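Gripper Comparison Checklist — Two-Arm Paper Cell
Cronin bench, Sep 2, 2021
Fingers under trial: Hukska (current) against Plesstead (June set)

1. Frame and mounts
Corner brackets tight: OK
Arm bases: OK. Right plate bolts re-torqued before the start.
Cables clear of both forearms: watch. Loops ride high over the left arm.

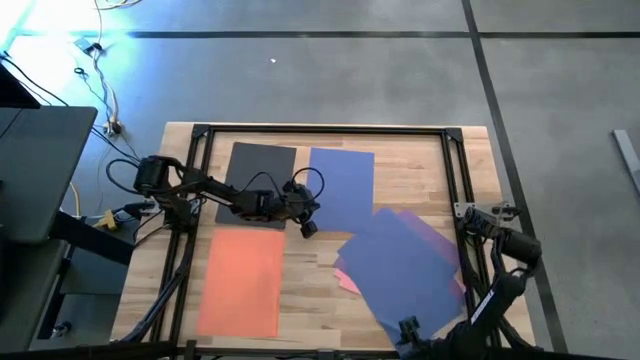
2. Reach and clearance
Home position repeats on both arms: OK
Coloured sheets inside the rails: OK
Wrist camera mounts: OK — no play by hand. Speed was held at the low setting for

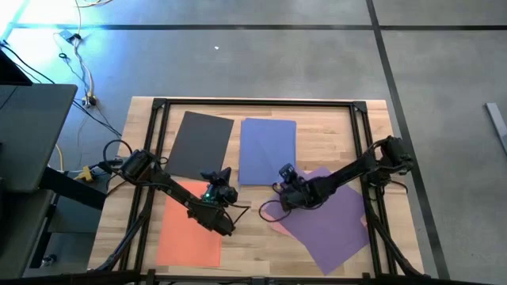 all 42 picks, and the Bronder controller logged no faults. Leave it there until the Plesstead fingers have had the same run.

3. Fingers
Tip alignment: OK
Pad wear: none worth noting
Closing gap: recheck after 272 cycles 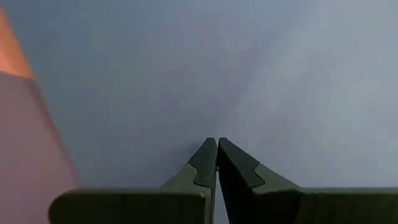 Wrist view, fingertips nearly together.

4. Shared zone
Minimum tip-to-tip distance set to 19 mm: OK
Stop button tested from both sides: OK

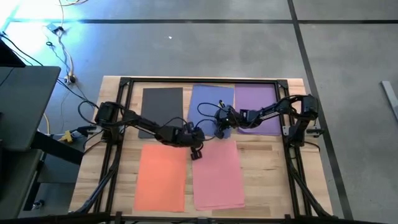 Can both finger sets be run on the same day?
Only with a fresh calibration after the swap. Allow 5 minutes per arm.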